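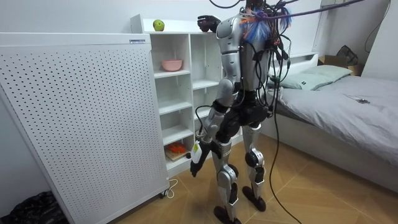
Week 2: Who Fills a Parking Garage?

Welcome back, everyone! Last week was all ramps and pay machines. Now we get to demand, my favorite part of the whole course (bring a calculator and a pencil).

Our running case is the garage at Flolness, run by a small operator called Selten. It has 3000 spaces on 6 levels, and it serves two very different crowds. Commuters arrive early and stay all day. Shoppers come late, leave fast, and can use a space that has already turned over once or twice!

Turnover = cars parked in a day / spaces available

Try it for the commuter levels first, then the shopper levels, and watch how far apart the answers land. 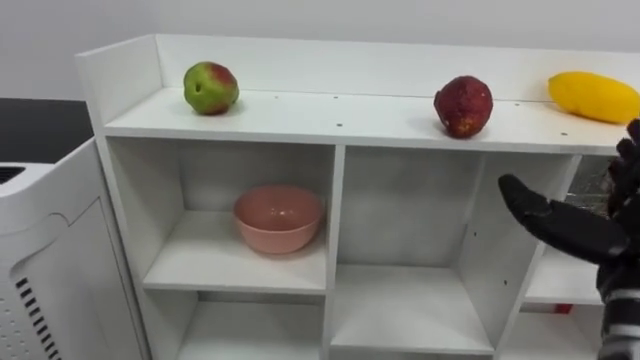
Fruit on a white shelf.

Peak occupancy is the other number you need. Count the cars inside at the busiest moment and divide by total spaces. A garage can have wonderful turnover and still sit half empty at noon, so please always report both.
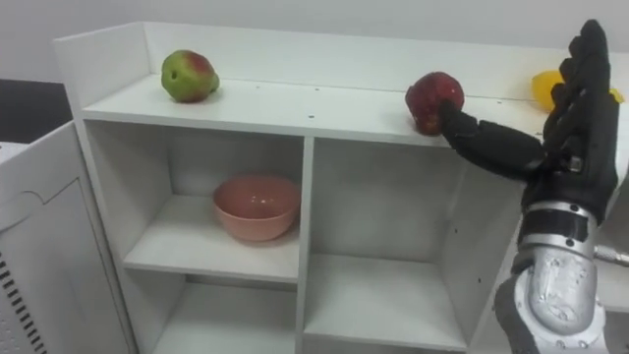
Before next class

Read the Kolau chapter on shared permits, pages marked in the course packet. It's short and really fun.
Sketch an occupancy curve for a weekday at Flolness, hour by hour.
Send your curve to Lihua Dai by March 12, 2019. Pairs are fine, put both names on it.
We meet in the Cui building again, same room.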